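**Stotau to open second home goods store in October**

March 2022 – Stotau, the home goods retailer founded by Hwa-young Pyo, has signed a lease for a second store in the Cledel shopping district. It is due to open in October and will carry 191 products for the kitchen, hallway and bathroom.

The new store will be larger than the first and will stock the full Hyun storage line, until now sold only by mail order. Prices in the line start at $7. 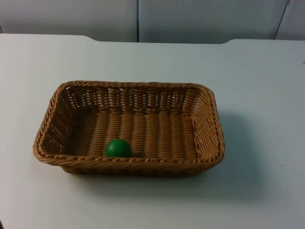 Stotau expects to hire five full-time staff for the Cledel location. Applications open this summer, and current employees may ask for a transfer before then.

"Customers kept asking us where they could see things before buying them," said Pyo. "Cledel has good parking and a bus stop at the door, so we took the space when it came up."

Rafail Vlachopoulos will manage the store. He previously ran the warehouse at Sollidis, which will continue to handle Stotau's deliveries.

Opening hours will be posted on the Stotau website in September. Press inquiries can be sent to the company's main office.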